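Household Care, Unit 6: Mixed jewelry kept in one box
Handout for the Friday session. Bring a soft cloth and a tray with a rim.

6.1 Work surface
Sorting is done on a cloth-covered surface. A bed is acceptable if a cloth is laid over the quilt. The cloth limits rolling, and small beads stay where they land. A printed cloth makes small parts harder to find – use a plain one where there is a choice.

6.2 Reading the pile
Before lifting anything, note which types of piece are present. Beaded strands and knotted cord take hold of whatever lies next to them. Metal parts with points or prongs catch cord and scratch coated beads. Rigid rings, such as bangles, usually come out first and free the strands around them.

Open black box on an orange-print cloth, mixed pieces inside:

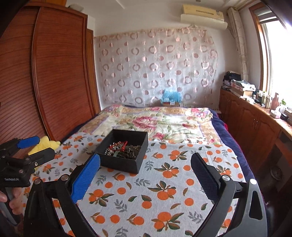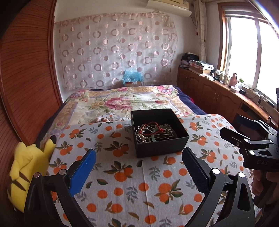
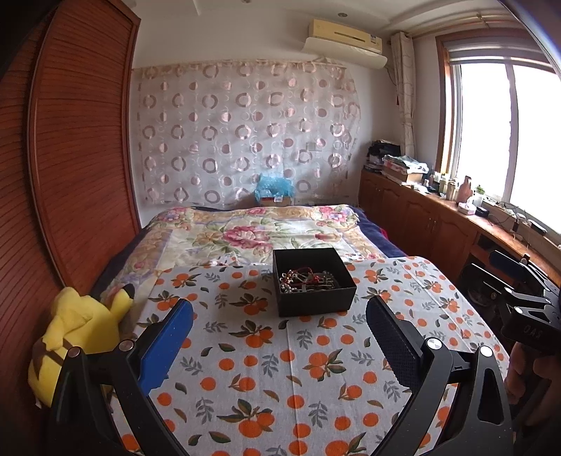 Aisling Moynihan objects to the usual order of work, in which the box is tipped out at the start. Her view is that tipping tightens knots already present, and that strands should be lifted from the top, one end at a time, with the box left flat. The Hordiienko notes give the opposite advice for boxes deeper than a hand. Both methods are accepted in the written work if the choice is stated.

6.3 Order of work
Rigid pieces, then cord, then bead strands, then loose charms.
Do not pull a strand against resistance. Set it down and free the piece holding it.
Stop after 20 minutes on any single knot and go on to the next piece.

6.4 Storage after sorting
Cord and beads are stored apart. The Grovura tray used in class has 30 compartments, of which 29 are usable; the corner one holds the label card. Strands are laid straight or in one loose loop, never wound. Metal combs go in a separate sleeve.

Reading for next time: the Fistano leaflet, section on clasps.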